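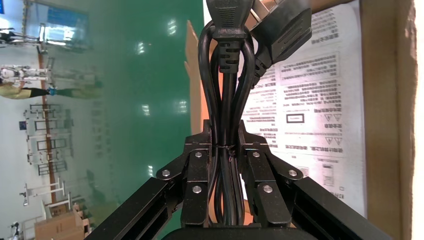 Rosemarie Oltmanns told us that she had never thrown out a working power cord in her life and did not plan to start. The remark came early in her interview, before we had asked anything about cords, and it sums up what most of the people in this study told us in one form or another. When a device leaves an office, its cord tends to stay. It goes into a drawer, then a box, and at some later point the box goes to a storage room where it may sit for years.

This section reports what we learned about that process from the interviews and from the storage records of the 13 offices. Section 5 takes up the question of cost.

4.1 How cords come to be kept

We spoke with 58 people, most of them office managers or the person who orders supplies. We asked each of them to think of the last time a monitor, printer or desktop computer was replaced and to tell us what happened to each part. Nearly all could say where the old device had gone. Far fewer could say where the cord had gone, and several changed their answer during the interview.

Three routes came up repeatedly. In the first, the new device arrives with its own cord, but the old one is already plugged in behind a desk and hard to reach. The old cord is left in place and the new one goes into a drawer. In the second, the recycling pickup takes only the device. At the Lovel office, the pickup sheet had a line for monitors and a line for computers and nothing for loose parts, so the staff pulled the cords before the truck came. In the third, an employee asks for a longer cord, gets one, and hands the short one back.

None of these routes involves a decision to save anything. The cord is set aside as a side effect of some other task, usually by a person who will not be the one to look for it later. Ankit Singhal described this as "putting it down somewhere near the printer," and said that the place near the printer was now a cabinet.

The first route was the most common at offices that buy monitors in bulk. At Skomell, a full floor was refitted in June and the unused cords were packed by the movers along with the desk lamps. The storage record for that week lists them as "cables, misc." and gives no count. 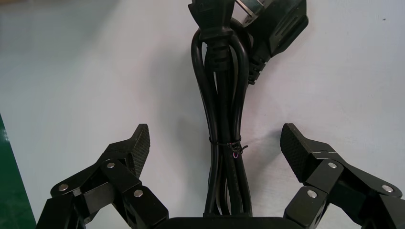
The same entry was copied forward in each later record, even after part of the box had been moved to another room. We found the same habit at several sites. Once an item is in the record as a box, people update the location of the box and leave its contents alone.

4.2 Sorting and labels

Seven of the offices had tried to sort their cords at least once. The usual plan was to sort by type, with power cords in one bin and display or network cables in others. A few offices also sorted by length. Sorting by length did not last at any of the sites, and the people we spoke with gave similar accounts of why. A bundled cord has to be opened to be measured, and once it is open it has to be bundled again. With a full bin to get through, the work was put off.

Labels held up better. Hannelore Kohlhase put a strip of tape on each cord at the Gillix office with the name of the device it had come with. She later found this less useful than expected – the devices were gone, and newer staff did not know the names. When she redid the labels she wrote only the rating and the type of plug at each end. Requests for help finding a cord dropped after that, by her account, though the office kept no log and we could not check it.

How a cord was tied also mattered to the people doing the sorting. Twist ties and hook-and-loop straps were both in use, and so were rubber bands, which several people disliked. Cords stored with no tie at all were the ones most often described as a nuisance. Finn Rothe said he would sooner order a new cord than pull one out of an untied bin, and he had done so more than once in the past year.

This last point bears on our main question. An office that keeps its cords in order to avoid buying more gets that benefit only if someone is willing to look for them. In the purchase records we reviewed, the offices with the largest stored stock were buying new cords at close to the same pace as the offices with very little. The two groups differed in size and in type of work, so we do not read much into the comparison. It does suggest that stock on a shelf is a poor guide to what will be used.
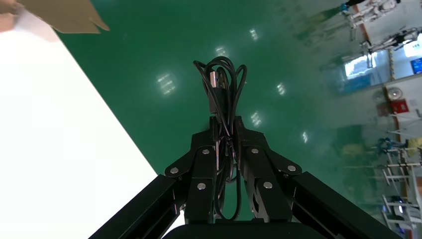 4.3 Storage space and the decision to discard

Across all sites the records listed more than 3810 stored cords, leaving out any entry that gave no count. Space was the reason people gave most often for finally getting rid of some. Age came second, and damage a distant third. Only two people mentioned safety without being asked.

The decision was nearly always tied to a move or to a room being given a new use. At Hidayat, the back storage room was needed as a meeting room, and the staff were given one week to clear the shelves. They kept one bin of power cords and sent the remainder to a scrap buyer. Sabina Šťastný, who joined us for a second interview after the room had been cleared, said the hard part was agreeing on how many to keep. One person wanted to keep 300. The final number was set by the size of the bin.

Rules of this kind, where a container sets the limit, worked fairly well in practice. People found them easy to explain and easy to check. A written policy at another site allowed two spare cords for each desk, and it was ignored within the year. Staff there said they had no quick way to tell whether they were over the limit or under it, and the desk count kept changing.

We asked everyone whether an office had ever run short after a clear-out. Four people said yes. In each case the missing item was a less common type, such as a cord with an angled plug, and a replacement was ordered within a few days. No one reported running short of standard cords.

Clearing a storage room also changed how the floor was used, at least for a time. In five offices the open floor began to fill again with boxes of unrelated goods before the new use had started. Managers who marked off the area beforehand had less trouble with this.

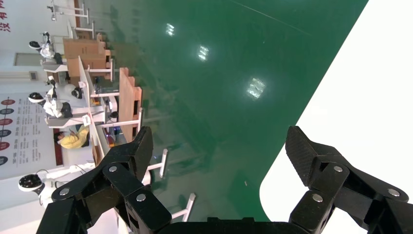 Figure 1. Open floor area, with the rest of the room at left.

The five cases are too few to support a general claim, and we did not ask about floor use in the earliest interviews. We return to them in Section 5, where floor space is priced by site and set against the cost of buying cords as they are needed.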